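## 4. Running the cross-hand comparison

Section 3 covered installing Niltora and fetching the object library. Work through the steps below once for each end effector. The aim is to find out how much of a grasp policy carries over when the same tabletop task is given to a different hand, so everything apart from the end effector must stay fixed between runs.

### 4.1 Before you start

- The library should hold 625 objects. If the loader reports fewer, fetch it again before going on. Results from a partial library can't be compared with ours.
- Keep the room file `zerkuvdale` as supplied. Moving the furniture changes which reaches are possible.
- The reference results used 979 scene seeds. A shorter list is fine for a trial, but don't mix trial scores into the main table.

### 4.2 Steps

1. Open `compare.cfg` and set `effector` to `two_finger` or `multi_finger`.
2. Set `policy` to the checkpoint you want to test. The paper's results all use the Tudix checkpoint, trained on two-finger data only.
3. Load the seed list. Both effectors must read from the same file, in the same order.
4. Run `check_scene` on the first nine seeds. Look at each one by eye and confirm that objects have settled on the surface.
5. Start the run. Leave the render window closed unless you need it, as drawing slows the physics step on most machines.
6. When the run ends, copy the `scores` folder somewhere safe. The next run writes to the same place.
7. Change `effector` and repeat from step 3.

> **Caution:** Don't change the contact settings between effectors. Early on we softened the contacts for the multi-finger hand only. Its success rate went up, and we had to throw the whole batch away.

### 4.3 How a grasp is scored

A grasp counts if the target object is off the surface and still held at the end of the hold period. Contact alone doesn't count. An object which is pinned against its neighbour and lifted along with it is logged as `mixed` and left out of both totals.

Thin objects need some care. Pens and sticks can be lifted by one end and swing during the hold, and the scorer looks only at the centre of mass. We reviewed 164 of these cases by hand and kept the scorer as it was - the disputed ones didn't favour either effector.

**Note:** bowls with a spout have two sensible grasp regions, the rim and the spout. The score file records which was used. Keep that column. It is needed for the breakdown in section 5.

### 4.4 Checking the views

Open the viewer with `view --seed` and step through a few scenes with each hand. You want a clear line of sight from the camera to the fingers. If a link of the arm hides the target, pick another camera for the review. The camera has no effect on the score.

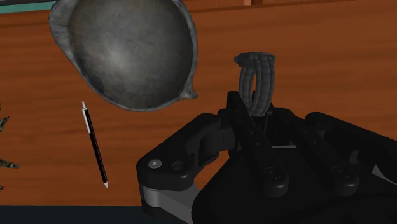
Multi-finger hand, then the two-finger gripper on the Franka arm.

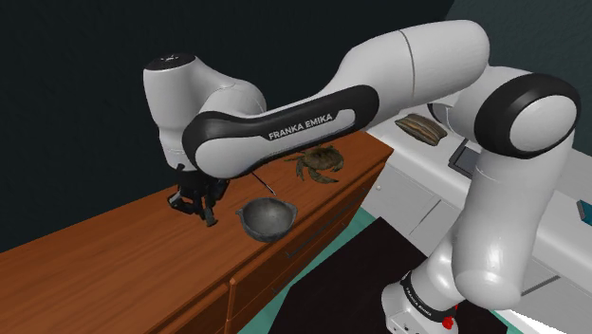

Benedicta Acheampong disagrees with leaving the `mixed` cases out. Her view is that a hand with more fingers touches more neighbours, so dropping those lifts flatters it, and she would report them as failures in a second table. Until that is settled, keep the `mixed` rows in your files and send them along with the totals.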